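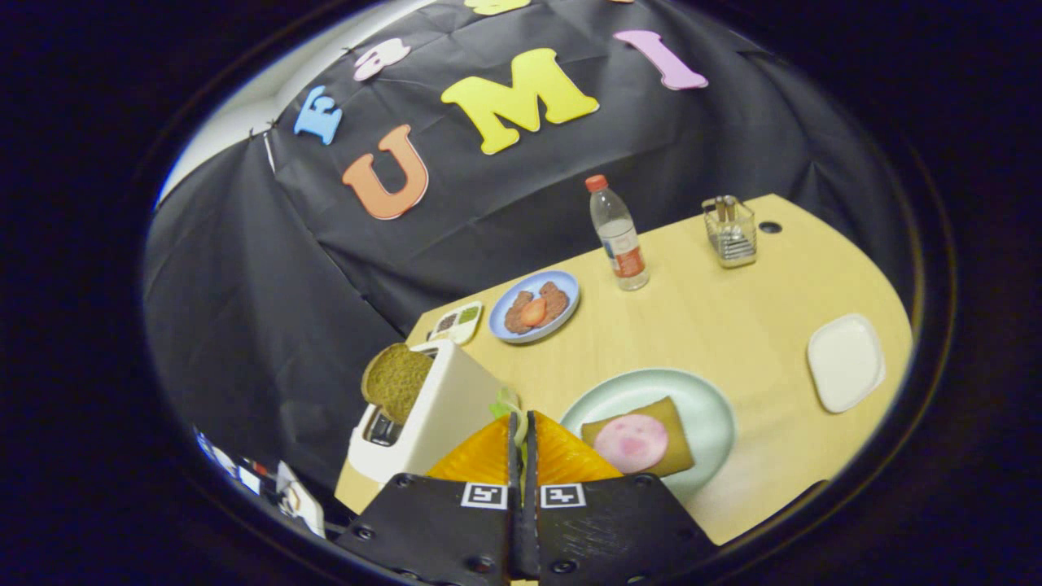 About Valen

Valen is a small company that tests whether machines can do ordinary chores. We look at kitchen work, table work and light shop-floor work. Companies send us a machine or a control program, we try it on a fixed list of jobs, and we write up what it did. We also teach short courses for people who have to decide whether to buy one of these machines.

We are independent of the firms that build the equipment. We don't sell robots and we don't take a commission when a customer picks one.

How we started

The company grew out of a maintenance and training shop called Griffiths, which serviced packaging lines. Customers there kept asking the same question. They had seen a clip of an arm folding a towel or putting a sandwich together, and they wanted to know if it could pack mixed orders or clear a lunch counter. The shop had no good answer. Two of the service staff began setting up small trials after hours, using groceries and a secondhand arm, and the write-ups got passed around. Valen was set up as a separate company to do that work full time.

Today we have 12 employees. Most came from line maintenance, food service or teaching. A few came from software.

What we test

Our list of chores is called the Zirix list. It covers jobs that most adults can do without being shown how. Making a sandwich is on it, and so are setting a place at a table, loading a dish rack, wiping a counter, sorting hardware into bins, and putting a part into a fixture and taking it out again.

Sandwiches take up more of our time than visitors expect. Bread bends and tears. Ham sticks to the slice under it. Lettuce is thin, light and never the same shape from one leaf to the next, and a gripper that closes hard enough to hold a bottle will crush it. Soft fingers help a good deal with this. They also make it harder to pick up a fork.

Each chore is written down in plain steps, with the starting layout and what counts as finished. A sandwich counts as finished when all the fillings are between the slices and nothing has been dropped on the table. We don't give partial marks for looking close.

A full trial is 1000 attempts at one chore, spread over different layouts. We move the plates. We change the bread. We put things where they are in the way, since that is how people leave a kitchen. If a person has to step in, the attempt is marked as assisted and reported separately.

Can machines do chores yet?

Some chores, in some places. That is the short answer we give on the phone, and the longer one goes like this.

Machines are good at a job that stays the same. On a shop floor, where the part arrives in the same spot and the same way up, the question was settled long ago. They are getting better at jobs that change a little. A trained arm can often pick up a cup it has never seen, or find a plate that has been moved across the table.

They are still poor at long jobs made of many small steps. If each step works most of the time, the whole job fails more often than buyers expect. They are also poor at noticing that something has gone wrong. A person who drops a tomato slice stops and picks it up. Many of the systems we test go on building the sandwich without it.

Speed is the other problem. In our kitchen trials a machine is nearly always slower than the person who wrote the steps. For a business running overnight that may not matter. For someone making lunch at home it does.

We do not expect a general household machine that we could recommend to a family in the near future. We would be glad to be wrong, and we rerun the list whenever a customer brings us something new.

Learning by showing

A growing share of our work is with systems that learn from people. Instead of writing out each motion, a person does the chore many times with a gripper held in the hand, and the recordings are used to train the robot. We like this way of working because cooks, packers and cleaners can do the teaching. They know things about the job that engineers miss - how to slide a slice of ham off a stack, or which way to tip a plate.

It has limits. The robot learns the habits of whoever did the showing, good and bad. If every recording is made at one table, the robot may do well at that table and badly at the next. Our reports always say how far the test layouts were from the training ones.

Courses

We run two courses. The first is a day long and meant for managers and owners. It covers how to read a demonstration video, what to ask a supplier and how to work out whether a job is a good fit. The second is longer and hands-on, and is meant for technicians. Students set up a chore, record it, run a trial and write the report. The next hands-on group starts in November.

Teachers from high schools and trade programs may sit in on the first course at no charge.

Where we work

Our test rooms are in the Elteck building, on the ground floor next to the loading dock. There is a kitchen area, a bench area and a classroom. Visits are by appointment. Please wear closed shoes in the bench area, and tell us ahead of time about food allergies, as we use bread, eggs and nuts in testing.

Customers who send equipment should include the power supply and the mounting plate. We return everything at the end of the trial unless you ask us to keep it for a retest.

Page last updated October 30, 2022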